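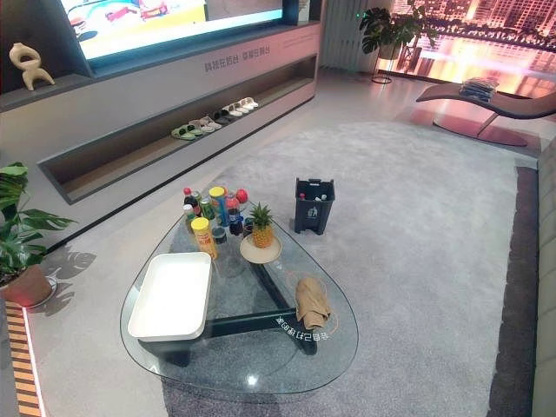
The Mustlow Shag Rug

I've sold rugs for a long time and I still get a little silly when a new shag shows up. The Mustlow is the thickest one we carry, with a 2 inch pile, and it's the one I took home for my own living room (my husband says it ate his slipper). If you grew up with a shag rug in the den you already know what you're getting: something you sink into, something the kids will lie on for an entire Saturday-morning cartoon marathon, and yes, something that will hide a popcorn kernel until March.

We get it from Henao, the same mill that makes our flatweaves. They make it in light gray, oatmeal and a deep blue that looks almost black at night. The gray is the one people come in for, and it's the one I'd pick if you have a sofa with any color in it at all. The oatmeal is warmer than it looks on a screen, so please ask me for a swatch before you order! Swatches are free and I mail them myself.
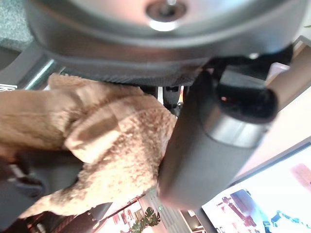
Now, vacuuming. Turn the beater bar off. I can't say it loudly enough. A spinning brush grabs the long yarns and pulls them, and then you'll call me and say the rug is shedding, and I'll ask about the beater bar, and there will be a silence. Use the suction head or the hose, go with the pile, and then flip the rug over every couple of months and vacuum the back too. You'd be amazed at the grit that falls out. It will shed a bit of fluff in the first weeks no matter what you do, and then it settles down.

For spills, blot with a white towel and cool water, and work from the outside in. Don't scrub. I've gotten grape juice out of mine that way, though it took me two evenings and most of a roll of paper towels. For anything greasy, a drop of clear dish soap in the water helps. Bigger messes should go to a cleaner who does deep pile, and I keep a list by the register.

You'll want a pad under it. I like the Distera felt pad on hardwood, cut an inch shorter than the rug on every side so it doesn't peek out. On tile, go for the version with the rubber back or the whole thing will creep toward the door.

Dents from furniture legs are the other thing I get asked about. Put an ice cube in the dent, let it melt, then fluff the yarns up with your fingers (a wide comb works too) once it's damp.

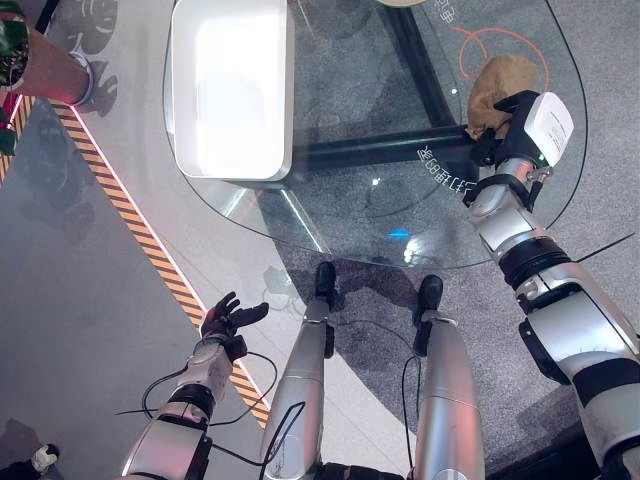 Revathi Subramaniam wrote to say that the ice cubes worked fine on her gray one, but that her pad was too thin and she could feel the floor through it after a year. Fair enough, and I'd go up to the thicker felt if your room gets a lot of traffic. She also wanted to know if the rug can be cut down for an odd-shaped room. It can! We bind the edges here in the shop, so send me a sketch with measurements and I'll give you a price.

The large size weighs 78 pounds rolled up, so have a friend around when it's delivered. Leave it flat for a day or two, and give it a good shake with your hands to wake up the pile.

Related items
Distera Felt Rug Pad
Distera Felt Rug Pad with Rubber Back
Henao Flatweave Runner
Nenosura Wool Throw
Nenosura Floor Cushion
Mustlow Shag Swatch Set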